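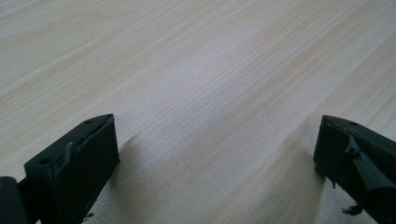
Skondar, deux semaines d'écoute en boucle

Rechercher sur le blog Rechercher OK

mai 2018

Bon. Je poste vite, j'ai un train dans pas longtemps et la batterie du portable qui fait la tête. Mais je voulais parler de ce disque avant d'en avoir marre, parce que je me connais, dans un mois je serai passé à autre chose et le brouillon ira rejoindre les autres.

Skondar donc. Trio, guitare-basse-batterie, plus un vieil orgue qui traîne sur la moitié des morceaux. Premier album après une paire de cassettes que j'avais ratées. L'album s'appelle Minano. Aucune idée de ce que ça veut dire, rien dans le livret, et je n'ai pas cherché plus que ça. Neuf titres, format court, une face A qui passe d'un bloc et une face B plus bizarre.

Je l'ai acheté à la sortie d'un concert, à la table de merch, sans avoir vu le groupe en entier. Arrivé pendant l'avant-dernier morceau (bus, pluie, la routine). Vingt minutes de retard et j'ai pris la fin en pleine figure. Un truc lent, très lent, la batteuse qui jouait presque rien, et puis l'orgue qui monte. Dans la salle, personne qui parle. Ça m'était plus arrivé depuis un bail.

Tirage de 900 exemplaires, numérotés à la main. J'ai le 649. L'encre a un peu bavé sur le 9, on dirait un 644 selon la lumière, bref.

Face A

Ça démarre sans prévenir, même pas un compte de baguettes. "Gravier" fait deux minutes et des poussières, riff sur deux cordes, chant enterré loin derrière. J'ai cru à un problème de pressage la première fois. Non, c'est voulu, le chant remonte petit à petit sur les trois morceaux suivants, et au quatrième on comprend enfin les paroles. Belle idée. Faut juste accepter de ne rien piger pendant huit minutes.

"Yusuf" est le troisième titre et c'est là que j'ai décroché mon casque pour mettre sur les enceintes. La basse prend toute la place. Ligne toute bête, qui descend, qui redescend, et la guitare qui vient gratter par dessus comme si elle était dans la pièce d'à côté. Pas de refrain. J'ai attendu le refrain à chaque écoute au début, maintenant je l'attends plus, je me laisse porter et c'est bien mieux comme ça.

Après il y a un instrumental que je saute une fois sur deux. Joli, un peu long. On sent que l'orgue venait d'arriver au local et que tout le monde voulait l'entendre.

Et "Cendre froide" pour fermer la face, la chanson du concert, celle de la fin. En studio elle perd un peu. Plus propre, la montée arrive plus tôt, la reverbe est énorme. J'aurais laissé traîner encore une minute. Ça reste un très grand morceau, je chipote, je l'ai écoutée trois fois de suite hier soir en faisant la vaisselle. 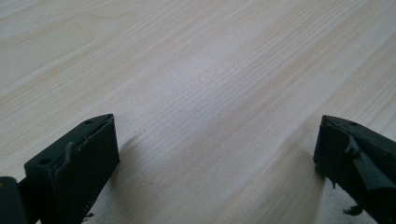 N° 696

(oui je numérote toujours les billets, non je ne sais plus pourquoi j'ai commencé)

Face B

Moins évidente. Première écoute je l'ai trouvée ratée, carrément. Quatre morceaux, tous au même tempo ou presque, tous en mineur, et la voix qui passe du chant au parlé sans qu'on sache trop quand. J'ai retourné le disque direct et remis la A.

Et puis un matin dans la cuisine, café, volume bas, la B est passée toute seule et là oui. C'est une face du matin. Rien à faire de ça en soirée. "Les volets" surtout, avec cette guitare acoustique mal accordée (je crois que c'est fait exprés, je ne mettrais pas ma main au feu) et les petits bruits de pièce qu'ils ont gardés, une chaise qui grince, quelqu'un qui respire avant d'attaquer. J'adore quand on laisse ça sur un disque.

Le dernier titre, par contre, toujours pas. Sept minutes, un drone, des cymbales frottées, un texte lu. J'ai essayé. Au casque, en marchant, au lit. À chaque fois je pense à autre chose vers la troisième minute. Si quelqu'un a la clé, commentaires ouverts.

Le son

Enregistré au studio Sivix, une ancienne menuiserie si j'ai bien suivi, live dans la grande pièce, la voix refaite après. Ça s'entend sur la batterie, très large, très bois, les toms résonnent dans les micros de guitare et tout le monde s'en fout. Par contre les aigus sont durs sur le vinyle. Sur ma platine en tout cas, et ma cellule n'est plus toute jeune, donc à prendre avec des pincettes. Les fichiers livrés avec le disque passent mieux. Je soupçonne un mastering pensé pour le numérique et collé tel quel sur le vinyle mais je n'y connais pas grand chose.

La pochette : carton brut, sérigraphie une couleur, un oiseau ou une main, je penche pour la main. Sent fort l'encre. Le livret est une simple feuille pliée avec les paroles tapées à la machine, sans le dernier texte, dommage, c'est justement celui que j'aurais voulu lire.

À qui le faire écouter

Ceux qui aiment le slowcore vont me dire qu'ils ont déjà tout ça à la maison. Peut-être. Il y a quand même un côté rêche, presque punk, dans les deux premiers titres, que je ne retrouve pas chez les groupes du genre, toujours si polis. Ma sœur a dit "c'est triste ton truc" et puis elle m'a piqué les fichiers. Voila.

Commencez par "Yusuf". Ensuite toute la face A dans l'ordre. La B attendra un matin libre.

En vrac avant de filer

- Ils rejouent à la rentrée, petite salle, date pas encore calée. J'y serai à l'heure ce coup-ci.
- Il restait plus de 4 cartons à la table de merch quand je suis parti, donc pas de panique, ça se trouve encore.
- Les cassettes d'avant sont épuisées. Si l'un de vous a la première et veut bien me la prêter, je rends tout, rembobiné.
- La suite du billet sur les splits 45 tours arrive, j'ai perdu mes notes, je les refais.
- Pour ceux qui demandaient, toujours pas réparé le préampli. Le canal gauche crachote dès que je touche au bouton. J'écoute donc sans toucher au bouton.

Train dans douze minutes, je relirai ce soir.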